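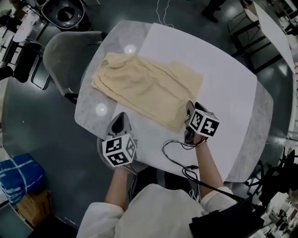

Jan 9, 2018

Sourdough starter, cold shelf trial, continued. The Coswood flour is still sulking. Fed it last night at the usual ratio and this morning it had risen by the thickness of a pencil line, then apparently thought better of it. The Byun rye, fed from the same jug of water, had pushed its lid off and was working its way toward the thermometer.

Things I now believe, in pencil:

The cold shelf is colder at the back. We knew this in December and wrote it down, and then put the slow jars at the back anyway. Swapped them today. Rye to the back, where it can calm down.

The pH strips are useless past a certain shade of mustard. Two of us read the same strip and got 4 and 5, which is quite a gap for something we were planning to plot. Use the meter. Whoever has the meter, please put it back in the drawer marked METER.

Tap water left out overnight vs. straight from the faucet: no difference I can smell. I had a theory about this. The theory has been retired.

Baked off the discard as flatbreads in the Tunetti oven, around 2 minutes a side. Rye was good. Coswood was flat, even for a flatbread, and tasted like the envelope it might have come in. They got eaten anyway, so the tasting sheet has crumbs on it and one remark, "more salt."

Labels: masking tape falls off in the cold. Wax pencil straight on the glass holds up fine, but please write the feed time as well as your opinion of the jar. "Doing great" has no units.

Next: split the Coswood into two jars, one kept as is, one given a spoonful of rye as moral support. Same water, same shelf, front row. Ask Clatudgate whether that bag was milled this season or sat in somebody's barn. Feed again at 5, and wash the big spoon first.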